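July 12, 2021
By the Zestside kitchen team

Section 5: Your first loaf

Fresh bread at home, and you're one evening away from it! Read the steps once before you plug in the Drorau.

1. Push the paddle down onto the shaft until it clicks.
2. Pour 400 ml of lukewarm water into the pan, then add the flour.
3. Make a small dent in the flour and tip in the yeast, keeping it clear of the water (this matters a lot with the delay timer).
4. Lock the pan, close the lid and choose program 12, Basic White.
5. Press Start. The first knead is noisy, and it's lovely to listen to.

Note: The dough should form a smooth ball after five minutes of kneading. If it looks soupy, sprinkle in a spoonful of flour. If it's crumbly, add a splash of water.

CAUTION: The pan is well over 100 °C at the end of baking. Use dry oven mitts, and never reach in while the paddle is turning.

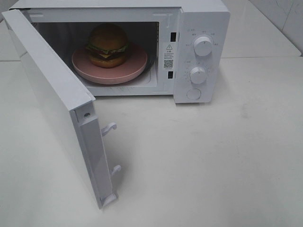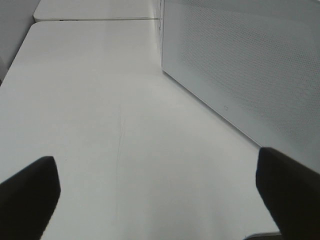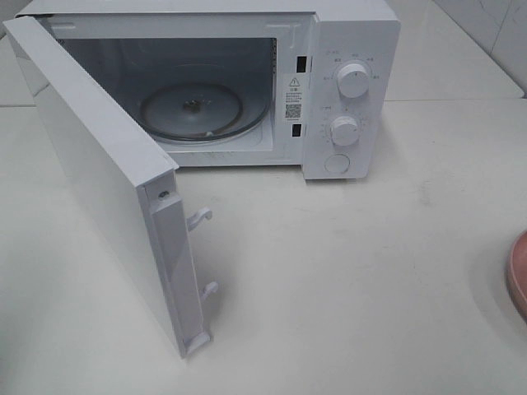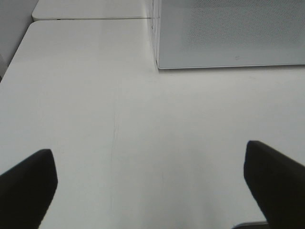 Tip the loaf out onto a rack as soon as the program ends, and check whether the paddle came out with it. Let the bread cool for almost an hour before slicing, however good the kitchen smells! To warm up a slice the next day, a small countertop microwave like the white one with its door open does the job: wrap the slice in a paper towel, lay it on the glass turntable and give it 12 seconds on medium. Any longer and the crust goes chewy. For a crisp crust, use a toaster. Seeded and rye loaves are in Section 6, and they're great fun.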